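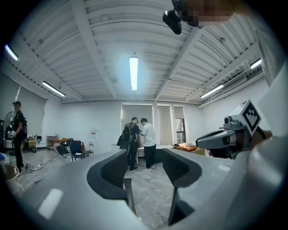
Hiring the room at Gevwood: things people ask me

I'm Tatiana Malý and I look after the bookings for the white room at Gevwood. I get the same questions in my inbox most weeks, so I've put them all on one page (and if yours is missing, just write, I don't mind!).

How big is it?
979 square feet, all on one level. It feels bigger than that once you're in, I think it's the white walls and the white ceiling. People come in expecting a poky back office and start moving their arms about.

Does it get gloomy with the blinds down?
Not at all. The tube lights do most of the work, and they're bright. The roller blinds are a pale grey and I usually leave them down in summer, but pull them up if you like, just bring them down again slowly. They've been re-hung once already and I'd love not to do it again.

Is there air conditioning?
There is, the unit is up high on the wall, just below the ceiling. The remote lives in the drawer by the kettle. Please set it and leave it alone for a bit, as going from freezing to off and back again only makes it sulk. It does heat too, which you'll be glad of in January.

What's the floor like? Can we get paint on it?
It's a speckled grey, and I chose to keep it when we took over because it hides crumbs, scuffs and the odd dropped biscuit brilliantly. Water-based paint is fine if you put a sheet down. Oil paint, no, sorry. I've said yes to that once.

Can we move the table?
Yes, of course. The white table normally goes over by the windows because that's where people like to stand and fiddle with whatever they're working on. Lift it, please, with one of you at each end. Dragging leaves black lines that take me ages with a sponge. It's a good height for standing at, though if your group wants to sit for long stretches, ask me for chairs when you book and I'll bring them through from Ragab next door.

Is it noisy when it rains?
Ha, yes. The ceiling is corrugated and you'll hear a proper downpour. Ordinary drizzle you won't notice. If you're recording sound, have a look at the forecast and ring me, we can often shuffle things.

Can we hang things from the beams?
No. I know they look perfect for bunting! Use the back wall with white tack, and take it off gently.

How do I book, and what do you need from me?
Everything goes through the Plokum calendar. Pick your slot, fill in the form and I'll confirm by email, usually the same evening. There's a deposit of 300 for whole-week bookings, which comes back to you once I've had a look round. Single sessions don't need one.

What time can we get in?
The doors open at 9 in the morning. I allow 15 minutes either side of your slot for unloading and packing up, free of charge.

Where do we park?
Behind the Istis building, first left after the bins. The spaces at the front belong to the dentist and he does notice.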